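Keeping a White Table White

A white top shows every ring and every sleeve mark, so the trick is to clean it lightly and often. Once a day is plenty for a table people drink at.

What to use

Put a squirt of plain dish soap in a bowl of warm water. Wring the cloth out well before it touches the top. Water that sits along an edge works its way under the surface in time, and a swollen edge can't be fixed at home. Skip scouring powder. It takes off the shine and the dull patch picks up dirt faster than before.

Bottled tea and other brown drinks

Tea is the worst of the everyday stains. Put the cap back on between sips and wipe the bottom of the bottle before you set it down. Stand it upright, well in from the edge.

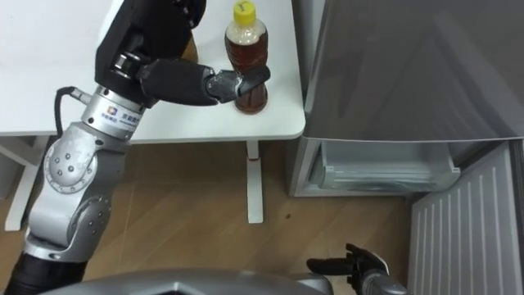
Rings that have dried

Lay a damp cloth over the ring for 20 minutes, then rub with a paste of 2 spoons of baking soda and a little water. Rinse twice. I have tried the Skosik stain sponge too — it works, but go easy, as it is slightly abrasive.

On a long desk, pick one back corner for drinks and keep to it. Papers and keyboards stay toward the front, and a spill has less to ruin.
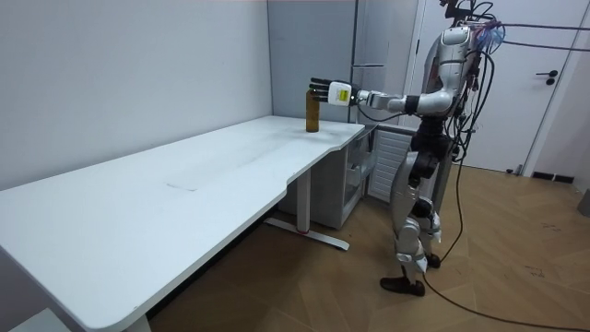

A cork coaster in that spot saves most of the wiping. Wash it when it starts to smell and let it dry standing up.

Don't forget the legs and feet. Shoes leave dark scuffs on white metal, and a pencil eraser takes off most of them. Dust the feet before you mop, or the dust turns to paste.

Updated 2025-09-13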